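Small clutter, big difference: what changed after March

In March I wrote that our two-arm policy was good at picking the pencil box and bad at everything around it. Many of you asked what I meant by "everything around it", so I try to answer now with some results.

The short version of the problem: when the box was alone on the mat, the policy succeeded in 91 percent of trials. When we put other desk things near it, the success fell to 35 percent. The arms did not crash. They hesitated, or one arm started to go for the box and the other one started also, and they both waited in the air until the time limit. Ebise Seyoum called this "the polite failure" and the name has stayed in our notes.

My first idea was that we need more demonstrations. I collected for two weeks and the number moved very little. Abrehet Workneh looked through my recordings and found the reason faster than me. In almost all of them I had used the arm which was closer to the box, but my starting positions were so similar that the model never had to learn this rule. It learned the position of the other things instead. If the calculator was on the left, it used the right arm. This worked well until we moved the calculator.

So we changed the method in two ways. First, every demonstration now begins with a new layout, which comes from a small script in our Endale toolkit. The script only prints where to put each thing, and the human must do it. It is boring work and I do not know a way to avoid it. Second, we added one extra output to the model, a choice of arm, which is decided early and then kept for 30 steps. Before this the model could change its mind at each step, and I think this was the source of the waiting.

We also train with two views now, one from the head and one from a fixed camera low at the table. The head view is good for the layout. The low view is good for the distance between the fingers and the table, which from the head is very difficult to judge.
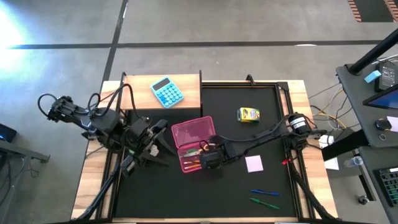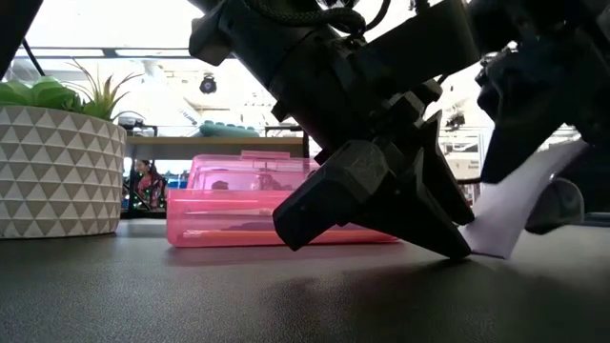 The pink box task: head view first, then the fixed camera.

With both changes the success in clutter went up to nearly 91 percent, so almost the same as with the box alone. With only the arm choice and the old data, it was worse than I hoped. I will put the complete table in the next post, when Ebise has repeated the trials with her own layouts. I prefer that the person who made the data is not the only person who tests it.

Some things are still open. The transparent plastic is hard for the low camera – the edge of the box is sometimes almost lost against the background. Also the lid has a texture and the fingers do not always close at the same height. Of the last 26 failures I looked at, most were of this kind, and the arm choice was correct in all of them.

The code for the layout script will be on the Endale page after 5th August. If you try it with different arms, please write to me.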